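Company News | Equipment and Purchasing

Pritbridge Sets Equipment Plan for Tabletop Robot Cells

PRITBRIDGE, 2024-10-06 – Henura, a contract assembly and kitting company, today announced its equipment plan for the coming budget year. The plan covers the purchase of two tabletop robot cells for the company's Pritbridge building, along with the spare parts, floor work and training needed to run them.

The cells will be used for small-part sorting and tray loading, work that is now done by hand at benches. Henura expects to place the order in November and to have both cells on the floor by the end of the second quarter.

The company looked at larger industrial cells first and decided against them. The parts in question are light, the batches are short, and the layout on the table changes often. A bench-height cell with small arms can be rearranged by the people who use it, and it does not need a new foundation or a change to the building's power supply.

Buying in stages

Henura will not buy both cells on the same day. The first will be ordered with a full set of arms, a work surface and a frame. The second will be ordered after the first has completed 20 working shifts without a fault that needs a supplier visit. If the first cell does not reach that mark, the money for the second stays in the budget and the company will review the choice of arm.

The plan separates costs into three lines: the equipment itself, the things that wear out, and staff time. Fingers, cables and motors are on the second line. In earlier projects these items were charged to general maintenance, and it was hard to tell what a given machine cost to keep running. Starting with this plan, every part ordered for a cell will be charged to that cell.

Quotes were taken from two suppliers. Heitmann was selected for the frames and work surfaces, and Testgate will handle installation and acceptance testing. Arms will be bought separately so that they can be replaced one at a time.

Floor space and layout

Each cell has been allowed enough room for a person to walk around all four sides, with a marked area on the floor. The Pritbridge building has 1,749 square feet set aside for automation, and the two cells will use roughly a third of it. The remainder is being held for storage carts and a repair bench.

Trial work so far has used colored blocks and an open tray in place of customer parts. This keeps the cost of a dropped or damaged piece low while positions and grip settings are worked out.
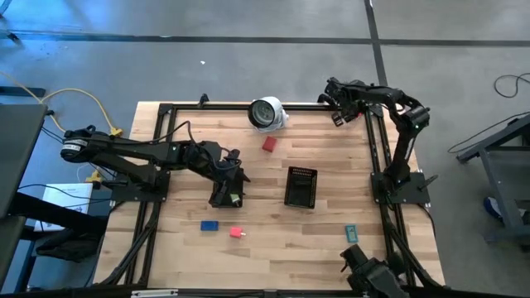

Tabletop cell with black robot arms mounted to the frame, small blocks and a slotted tray on the work surface.

Training

Training for bench staff is included in the budget and will be paid at the normal hourly rate. Staff will learn how to stop and restart a cell, change the fingers on a gripper and record a fault. Programming will stay with the engineering group for the first year.

Customers with open orders do not need to take any action. Hand assembly will continue at the current benches while the cells are installed – no delivery dates are affected by the plan.

About Henura

Henura provides kitting, light assembly and packing for makers of small mechanical and electrical products. The company operates from Pritbridge.

Recent News
Henura Updates Incoming Parts Labeling Rules
Pritbridge Building Adds Second Loading Door
Supplier Notice: Changes to Purchase Order Format

Contact | Press Office | Copyright Henura. All rights reserved. | Back to top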